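Can I wear black to a summer wedding in the daytime?

stulla12
Cousin getting married in July, ceremony is at 3 in the afternoon, garden of a hotel near Kallville. Invite says "smart, colourful". I own one decent dress and its black, knee length, short sleeves. Dont want to spend loads. Is it rude??

borkowska_k
Not rude. I've worn black to 9 weddings I think, no one said a word. Just break it up a bit - bright shoes, a big scarf, earings you'd normally be too shy for. Black on its own in full sun can look a bit funeral 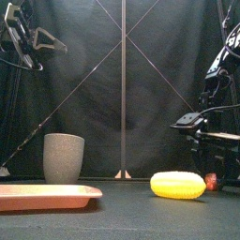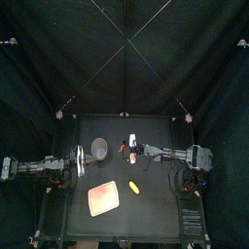 and tights are a no in that heat. Also check the fabric, heavy crepe will cook you. Linen or thin cotton is fine.

elltonmum
They did ask for colour though so I'd make the effort. Charity shops in Ellton have loads of dresses, got a green one for 12 quid, needed the hem taking up but thats it. Or hire. My sister paid 475 for hers and wore it once, so dont do that.

borkowska_k
475!! no. Scarf and shoes, done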